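# Handover week

Most of September went into one task. The left arm picks up the metal can, holds it over the table, and the right arm takes it. We had it on the list as a warm-up for the club demo and I had written "one evening" next to it on the whiteboard. Bo-ram left that up there for the rest of the month.

For anyone new to the blog: I'm in the robotics club, on the manipulation side, and we work on the two-armed setup in the back lab. The other half of the club builds the line follower for the Plolgate meet and has its own page, which Thulani Msimang keeps up much better than I keep up this one.

## What we tried first

The first version was all fixed positions. Rogério Guimarães taught both arms by hand, saved the poses, and played them back in order. Left goes to the can, closes, lifts, moves to the middle. Right comes in, closes. Left opens. It worked on the first try and we all thought we were done.

Then Soudabeh Mazandarani moved the can over by the width of a finger and ran it again. The left gripper caught it off center, the can tipped a little in the fingers, and by the time the right arm got there it was closing on the rim. The can went on the floor and rolled under the table. She moved it back and the run was fine. She moved it the other way and it fell again.

So fixed poses are fine as long as whoever resets the table is perfect, and we are not. I am the worst at it. I kept putting the can back facing whichever way it came out of my hand.

## Using the wrist cameras

The second version uses the camera on the left wrist to find the can before the grasp, and the camera on the right wrist to correct the approach before the takeover. Amrit Robichaud wrote the detection part over two evenings. It is simple. It looks for the edges of the can, takes the middle, and sends an offset to the arm.

The trouble was the metal. The brushed finish picks up whatever is near it, and when the black fingers came in close, the detector decided that the dark stripe reflected on the side was an edge. The offset jumped and the arm twitched. We tried turning off one row of lights, which helped the left side and made the right side worse. We tried wrapping the can in masking tape, which worked very well, but the demo is supposed to use the plain can and Bo-ram Ham would not let us change it.

What we ended up doing is taking the last correction farther out, before the fingers get close enough to show up in the metal, and going in straight from there. Amrit doesn't love this. It means the final bit of travel is blind. But the can is being held by the other arm at that point, so it isn't going anywhere, and the gripper opens wide enough to cover the error.

## Who lets go, and when

This part took longest. If the left gripper opens too early the can drops. If it opens too late, both arms are holding it and any small mismatch between them turns into a push. We had one run where the right arm pulled away with the left still closed, and the can popped out sideways and hit the wall. No dent in the wall. Small dent in the can, so we switched to the spare.

Our rule now is that the right side closes, waits until its fingers stop moving, and reports. Only then does the left side open. There is a pause in the middle that looks a bit awkward when you watch it. Soudabeh wants to shorten it. I'd leave it alone until after the demo.

We also changed where the left arm grips. It used to take the can near the top, which left the right arm the lower part, and its fingers had to come in very low over the table. Now the left holds it near the middle and the right comes in level from the other side. There is less metal to share but the approach is cleaner, and the elbows stay well apart.

## Numbers so far

I logged 61 runs with the new version. The timeout is set to 30 seconds per run, counted from the first move to the release, and anything over that goes down as a fail even if the can gets across. Most of the fails were at the start of the log, before we fixed the grip height. I'll post the sheet once I have cleaned up the column where three of us used different words for "dropped."

The left arm has the can and the right is open, still a little way off:

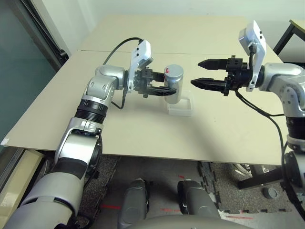
## Next

- Putting the can down on the right side at a set spot. At the moment the right arm takes it and just stays there until somebody resets.
- Going the other direction, right to left. Rogério thinks we can mirror the poses. I think the cables will have something to say about it.
- Cleaning up the config files. There are two named "final" and they don't match.

Thulani has asked for the lab on the evening before Plolgate, so we'll be out of there by seven and back the evening after.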